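I'll admit I went to Grurnell mostly for the desks. The office is four rooms above a bakery, and the woman who runs it had promised me on the phone that she'd finally beaten her paper problem (I have not beaten mine, so I was taking notes for two reasons!).

"I used to have one pile," she told me while she hunted for clean mugs. "One! It had invoices, birthday cards, a takeout menu, everything. If you wanted something from September you had to dig for it like a dog."

What changed things was a mesh tray with tiers. She's a little evangelical about it.

"Top is for stuff I have to touch today. Under that is stuff that can wait until I'm in a better mood. And I can see through it, so I can't pretend it's empty."

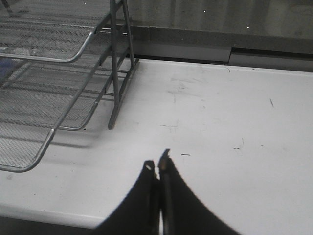

The gray mesh organizer on its white tabletop.

I asked if she'd considered a nice drawer, and she looked at me like I'd suggested a bonfire. "Drawers are where paper goes to die. I cleaned out the old one before we moved in and found 49 unpaid parking receipts. My own!"

Her rule now is 10 minutes before lunch, with the phone face down. She sorts, she signs, she recycles, and then she goes downstairs for a roll. Does she ever skip it?

"Oh, Fridays. Fridays I skip it completely."

She wants a second one for the front room next, if she can talk her business partner into giving up his shoebox. He's had it for 30 years and keeps stamps in it.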